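2024-02-09

Robotics club update, the long one

OK so I have 30 minutes before I have to go pick up dinner and I promised myself I'd get this written. No order to it. Sorry in advance.

First, the shirt folding thing is still alive. If you read the post from September you know the plan was to have a working demo by winter break. Ha. Winter break came and went and what we had was a very good demo of an arm pushing a shirt off a table. But we're back at it, new semester, new project number on the sign up sheet, and I think the approach is finally right.

Quick recap if you're new. Our club is small, it's an after school / evenings kind of deal, we meet in the back half of the shop room and share it with the people who build the parade stuff. Every year we pick one big project and one competition. The competition this year is the Flundon, which is the regional one with a household tasks category. You pick a task, you show it, judges watch three runs. We picked laundry because everyone has laundry. In hindsight cups would have been smarter. Cups hold still and keep their shape.

The project is called Plitari. Don't ask, it was a vote, it was late, the other option was worse.

So what changed. Last fall we were trying to write out every move. Go to this point, close, lift, go to that point, open. Works great if the shirt is exactly where you said it would be. Moves two inches and the whole thing is garbage. We burned I think most of October on that and then most of November being stubborn about it.

Now we're doing it by showing instead. You hold the gripper yourself, by hand, and do the job with it, over and over, and it records as you go. Then the recordings go into training and the arm is supposed to pick up the habit. Same style of fingers on the arm as on the hand one, so what you do is close to what it can do. That's the theory anyway.

The goal is 2000 recordings by the time we freeze everything for Flundon. Two thousand!! When I said that number out loud at the meeting there was a long quiet. But they're short. 20 seconds each once you get the hang of it, then reset the cloth, then go again. And you can do them at home which is the best part, because the shop has one table and one kind of light, and the model gets way too used to that table. So people take the gripper home and do shirts on couches, floors, beds, whatever.

Rule for home sets: different surface every time if you can, and busy patterns are good. The first batch was all gray table and the first time we tried it on anything colorful the arm just sort of hovered.
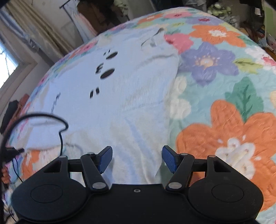 White shirt on the flower bedspread, fingers open. The print on the shirt is a nice bonus, more for it to get confused by.

My notes on doing the recordings, mostly for club people but maybe useful to somebody:

Go slow. Slower than that. Everyone's first set is too fast and you watch it back and it's a smear.

Open the fingers all the way before you come down on the cloth. If you come in half open you end up bulldozing it and now you have a wad.

Pick an edge, not the middle. One finger over the cloth and one off the side of it, then close. Pinching the middle gets you a little tent and the rest of the shirt stays put. I know it feels wrong because with your real hand you'd just grab wherever.

Folds are ok. Don't smooth it out flat before each one, I keep seeing people do this and then every recording starts with a perfect shirt and real shirts aren't like that. Toss it down. Leave it how it lands.

Watch the cable. Can't stress this enough. I lost a whole set because it snagged when I reached forward and yanked the back end sideways right at the close. Loop it up over your arm or something. We need a better answer for this, it's on the list.

Keep your other hand out of it when you can. You will want to help. Don't help.

Say it's a bad one if it's a bad one. There's a reject button, use it. I'd much rather have fewer clean ones then a pile of junk we have to go through later, and by "we" I mean me, at my kitchen table.

Ok, what else.

The fingertips. The ribbed pads are way better than the smooth ones we started with. Smooth ones slid off anything thin, tshirts were hopeless, the only thing we could hold was a dish towel. Ribbed ones grab. They do sometimes grab what's under the shirt as well, so on a bed you can come up with a pinch of bedspread in there too. If you do, reject it and go a bit higher next time. We had a long argument about whether those should count as a "recovery" example and get kept. I lost. They're rejects for now.

Software stuff, short version because I'm not the software person. We're training on the old desktop from the lab closet that we named Fehr. It's loud and it runs overnight with a note taped on it that says DO NOT TURN OFF. It has been turned off twice. The note has gotten bigger.

Last run we trained on the first small batch just to see if anything at all happened. And something did! Arm went to the shirt. It went to the edge of the shirt, too, which I honest to god did not expect. Closed on it, lifted, and then had no idea what came next and held it up in the air like it wanted us to take it. Which is fair because half of those recordings stopped at the lift. So that's a data problem, and a data problem is something we can fix with more evenings.

We tried it 7 times and it got the grab on four of them. I wrote that on the whiteboard with a box around it. Somebody drew a shirt with a face next to it.

Things that are still bad:

Dark shirts on dark anything. It can't find the edge, I can barely find the edge.

Sleeves. Sleeves are their own animal. Current thinking is we skip them and do a half fold, body only, sleeves go where they go. The rules for the category say "folded" and do not say "folded well", I have read them several times now.

The second fold. See above, no recordings that go that far yet. Starting now every set should have at least some that go all the way through to the end. Even ugly ones.

Room changes. When the lights in the shop are half off it acts like it's never seen a shirt before. More windows, more lamps, more evening sets please.

Money, since people asked. We're fine-ish. The Prultero small grant came through, the hardware one, and it covered the second set of fingers and the spare cable and the case for carrying the thing home so it stops riding around in a grocery bag. It does not cover travel to Flundon. So there'll be a bake sale or a car wash or whatever, I'm not planning it, I have enough to do, someone please plan it.

Sign out for the gripper: sheet is on the shop door. Take it one night, bring it back the next. Charge the pack. CHARGE THE PACK. Bring your recordings back on the drive that lives in the case, not in an email, not in a shared folder with your vacation pictures in it. Put the surface in the file name, like bed or rug or couch, it makes sorting so much easier. If you don't know the shirt color word just put light or dark.

Also if you're new and you think you need to know code to help, you don't. This is literally folding laundry while holding a tool. A few of the best sets so far came from people who joined two weeks ago and had never touched any of our stuff. They're more patient then the rest of us.

I'm doing another set tonight if I get the laundry done in time, and I do see the irony. Towels maybe. The striped ones, those should be nice and confusing. Then pants at some point, though the pants discussion got heated last time so I'm leaving that alone till after the freeze.

Oh and the parade people need the big table back for a couple weeks so we're on the small one. The arm base fits if you turn it sideways. Someone needs to redo the calibration when it moves, instructions are in the binder, blue tab. If the blue tab fell out again it's the section after the wiring.

That's my time. Will post the next whiteboard number when we have one.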